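Notebooks > Field parasitology > Hulteo pond snails > Entries

Search this notebook Enter a word or tag

06/09/2025

Back at the bench after the long stretch at the ponds, and I want to get all of this down before I forget which wellington boot leaks (the left one of the green pair, please don't put it back on the rack, it needs a patch).

The last of the summer snails from Hulteo are in. That makes 435 from the lower pond, all great pond snails, all brought back in the blue cool boxes with wet weed packed round them. They travelled far better than the May lot did. In May I was stingy with the weed and we arrived with a box of sulky, half-dried animals that took two days to come out of their shells, and I felt dreadful about it. This time they were climbing the sides of the tubs before I had the kettle on.

Shedding was set up the same way as before, one snail to a well, pond water through the fine sieve, lamp on at breakfast and left on until mid-afternoon. I know Radoslava Brabec would like us to try starting the lamp later, and she may well be right that the afternoon shedders are being missed. Her argument is that some of these flukes want a bird or a mammal that comes down to drink in the evening, so why would they pour out of the snail at nine in the morning? It's a lovely argument and I haven't a good answer to it. I've agreed to keep 60 of the snails that shed nothing and run them again under the late lamp, same wells, same water, so that we can see whether they were really clean or only keeping other hours.

What came out today was the usual mixture, with the fork-tailed ones easily the commonest. I never get tired of them. They hang in the water, tail up, perfectly still, and then the whole lot twitches and drifts down and starts again. There's one sort with a very long stem and pigmented eyes that I'm fairly sure is the same as the one we drew in May, but my May drawing is terrible (I was using the old microscope with the loose stage and everything slid to the left while I was trying to get the outline). I've done three fresh drawings and stuck them in the folder, plus fixed material in the small vials, top shelf of the fridge door, labelled in pencil. Please, pencil. Whoever used the felt pen on the last batch, the ethanol had it off within the week and we now own a row of beautifully preserved mysteries.

The other thing I keep thinking about is the climbing. I noticed at the pond, and then again in the tubs, that certain snails sit right up at the waterline or even a little above it, out on the stems in full view, when their neighbours are tucked down in the weed. It would be very tempting to say the worms are driving them up there to be eaten. I've read enough of those stories to want it badly, and also to be wary, as a snail that feels poorly or short of oxygen might climb for its own good reasons and the parasite might have no say in it at all.

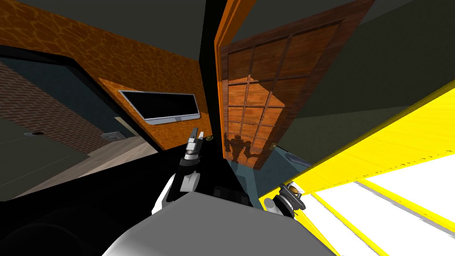 So I marked them. Every snail taken from the top of a stem at Hulteo got a dab of white correction fluid on the shell, and every one from down in the weed got none, and I wrote nothing on the wells so that whoever does the counting has to turn the snail over to find out. I'm aware a dab of white is hardly a blind trial. If anyone can suggest something less obvious I'd be glad of it, but it had to be something I could do with cold fingers, leaning out of a boat.

I haven't looked at the split yet and I'm trying to be good about it. Radoslava will do the first count and I'll do the second, and we'll only put the two side by side when both are finished.

Temperatures. The logger in the lower pond came up with 2,016 readings on it, the whole fortnight at ten-minute intervals with no gaps, which cheered me up no end after last year's disaster with the perished seal. Quick look only: warm, very flat nights, then a drop at the end when the wind went round and we had that cold rain. I'd like to line this up against the shedding, and I have a feeling that the snails we collected after the drop will turn out to be slower. The file is on the shared drive under the pond name, raw and untouched. If you want to tidy it, save a copy first.

Taltska is a different matter. I did go, as promised, and walked the whole of the reedy side, and found hardly a snail. Plenty of empty shells. The water was very low and there was a wide skirt of cracked mud where we stood up to our knees in spring. My guess is that they've either gone down into the mud or been eaten, and there were heron prints all over the place, so perhaps the herons have simply had a very good August. It's a pity for the comparison. I took two jars of mud from the deepest bit and put them under clean water on the windowsill, in case anything wakes up. Nothing yet, though a small leech has made itself known in the left-hand jar and seems pleased with its surroundings.

I also had a long chat on the bank with Mr Dudek, who has the grazing on the Taltska side, and I promised to write down what he told me. He says his sheep were bad with fluke two winters running and then much better last winter, and he puts it down to fencing them off from the wet corner. He was quite apologetic about it, as though he'd been unkind to our worms by taking their sheep away! I told him we'd manage. It did set me wondering, though, whether there's anything to be learned from the corner itself, which will have gone two grazing seasons without a sheep in it by next spring. The liver fluke uses the little mud snail, of course, which isn't what we're set up for, but it would only be an afternoon's work to go and look. He's happy for us to go in so long as we shut both gates. The second gate drops on its hinge and has to be lifted.

Smaller things, so they're written down somewhere:

The lettuce has to be washed properly, even the bag that says it's washed already. I lost a tub in July and I still suspect the lettuce.

The Plavilus tubs (the deep ones with the clip lids) are much better than the old margarine boxes for keeping snails in, but the lids want holes. I did some with the hot needle and the rest are waiting for someone with more patience. Don't use the ones without holes overnight.

The fine sieve has a tear near the rim. It's still usable if you tilt it away from you and pour slowly. I've ordered another.

I dropped one slide of the long-stemmed sort and have written it off.

Tomorrow: change the water first thing, then the late lamp run for the quiet ones, with the first look at teatime and another before locking up. Radoslava has the key to the cold room. I'd like to get the first dissections started as well, beginning with any snail that died on the journey, as they won't keep. And I must ring Mr Dudek back about the gates and find out whether he'd mind us leaving a logger in the wet corner over winter, somewhere the cattle can't tread on it.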